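ok day 3 of collecting grasp demos for the Rana set. target is 1032 episodes. we have 134. cool cool cool

new foam pads on the grippers last night, already fraying a bit at the bottom. keeping them, they grip way better than the bare plastic did

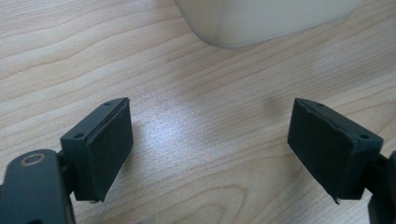 anyway rule for this batch: open all the way before every reach. the July data had a ton of half open starts and the policy learned to just kinda hover. never again

also two hands now, one gripper each. cables everywhere. my forearms hurt
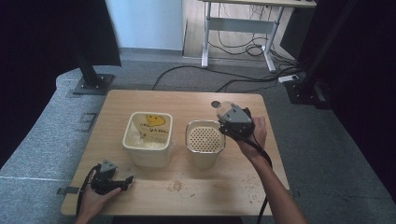

clear stuff is the whole point of this round btw. Malthorpe's old set is nearly all solid colored blocks and the model falls apart on anything see through. so spheres, cups, whatever we can find

tossing any episode where I fumble and re-grab. lost 48 that way, mostly my fualt
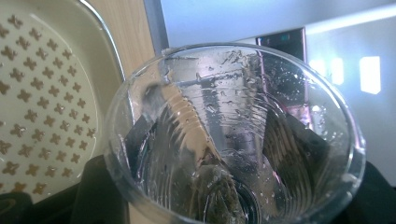 clear cup, droplets and all

gonna do one more block then upload to Platirwood. if the sync dies again im going home

November 10, 2019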